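Irnomham judo open, 29 November 2020, and what a day on the mats!

Young-sook Hyun won the under-57s with a cracking hip throw, 30 seconds into the final. Thirty!

Ruaridh Dow took bronze after four hard fights, his first medal since August. So chuffed for him.

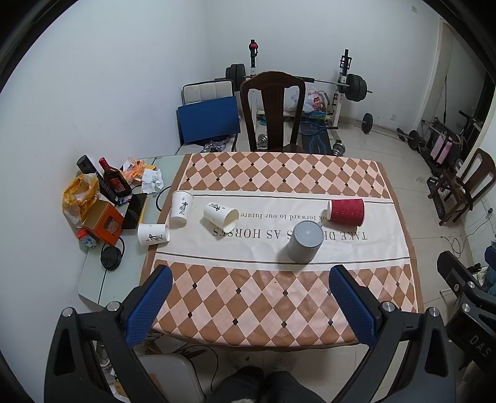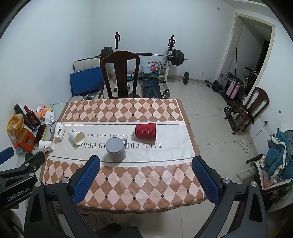 Pellby finished top of the team table, 6 medals in all, and their juniors never stopped shouting (my ears!).

Next up is the Zistport league, 10 clubs this time. Can't wait, see you there!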